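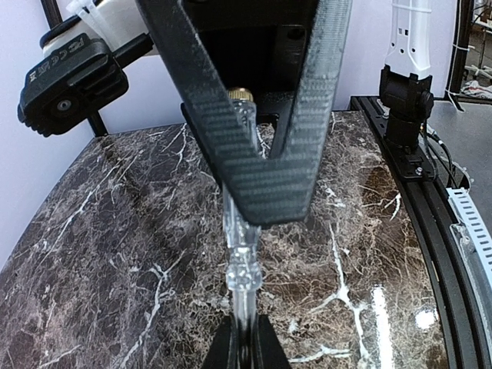
Unit 7 handout – notes from the Skilent visit
Automation and Handling, second years. Written up from my own scribbles plus what Somtochukwu Ekpo sent round after, so expect gaps. Read before the seminar, bring it with you.

Who we saw: Dong-geon Ko (runs the two-arm cell, did most of the talking), and a shorter slot from the Barros people on grippers. Doors at 10am, demo first, talk second, tour last. Group B had it the other way round so your notes may be in a different order. Doesn't matter.

1. The task

Small hand tool jobs. Battery holder, cover, screwdriver. Sounds dull – Ko picked it on purpose. Everybody in the room has changed a battery and can tell when it's going badly, so no need to explain what good looks like. Compare the Zurnstead talk last term, where half of us couldn't tell if the part was in the right way round or not.

Break it down the way we did for the kettle exercise:
– find the part
– pick it up
– get it the right way round
– bring it to the other part
– do the fiddly bit
– let go without undoing the fiddly bit

Last one always gets forgotten in coursework. Letting go is a step. Write it down as a step and you get the mark.

2. Two arms, one tool

Why two? Ko's answer: one arm holds, one arm works, same as you. Also for passing. If the tool is picked up by the wrong end you can put it down and try again (slow, needs clear table) or hand it over to the other gripper and take it from a better side. Passing is quicker when it works, and there is more to go wrong, as both grippers have a hold of the same thing for a moment. Any small error in where arm A thinks it is and where arm B thinks it is has to go somewhere. Goes into the tool, the fingers or the joints. See week 3 on compliance.

Q from the floor about who lets go first. Taker closes, giver checks, giver opens. Never the other way. Sombody asked what "checks" means and we got ten minutes on motor current, which I have put in the appendix.

3. Seeing things

This was the part I most wanted you to hear. Clear plastic and shiny table tops are both hard for cameras, for different reasons.

Clear plastic: the camera gets whatever is behind it, bent. No solid colour to find, edges come and go as the view moves. Metal end caps help a lot, gives you something fixed to look for.

Shiny surface: reflections of the lights. These move when the camera moves, so a wrist camera sees a bright patch sliding over the table that isn't a thing at all. A busy pattern adds lots of false edges on top.
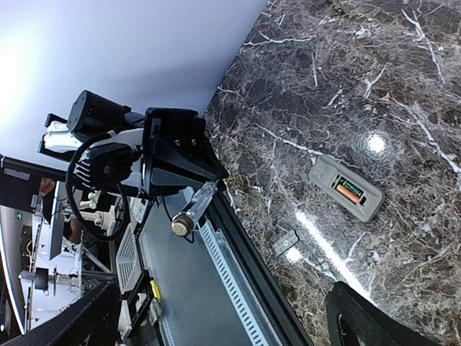 Small flat parts are the other headache. A cover that lies flat gives the fingers very little to get under. Options from the talk: slide it to an edge, press one side and tip it, use a thinner fingertip, use suction. Ko likes tipping. The Barros speaker likes thinner tips (well, they sell them).

Colour is useful but don't lean on it. Two batteries with different wrappers are easy to tell apart, two of the same make are not, and the wrapper tells you nothing reliable about which end is which. Look at the ends.

4. Numbers I wrote down

Their log for the tool tasks had 621 attempts in it, 419 of them passed on without a person stepping in. Work out the percentage yourselves, then say what it leaves out. Hint – what counts as an attempt? What counts as stepping in? Ko was quite open that both got redefined part way through January.

Cell software is called Imasier. Not on the exam.

5. Grippers, short version

Parallel fingers: simple, same grip each time, poor on odd shapes.
V or angled fingers: help centre a round thing like a handle. Less good for flat parts.
Ridged surfaces: more bite. Can mark soft plastic, so ask what the customer minds.

Where on the tool you hold it matters as much as how hard. Grip low and the far end swings with any small tilt. Sketch the lever arm, we'll use 70 mm as the length for the worked question so everyone gets the same anwser.

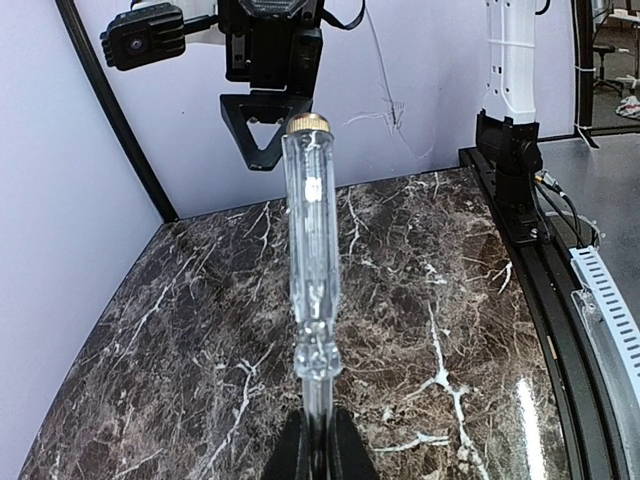
Fig. 3. Clear-handled screwdriver held by the shaft end, brass-coloured cap towards the second arm.

6. For the seminar

Half a page each, by hand is fine:
– pick one step from section 1 and list the ways it can fail
– for each one, which sensor would notice first
– one thing you would change about the table, and what it would cost you elsewhere

Pairs as before. If you missed the visit borrow notes from Group B, then see me. Appendix (motor current) is on the next sheet.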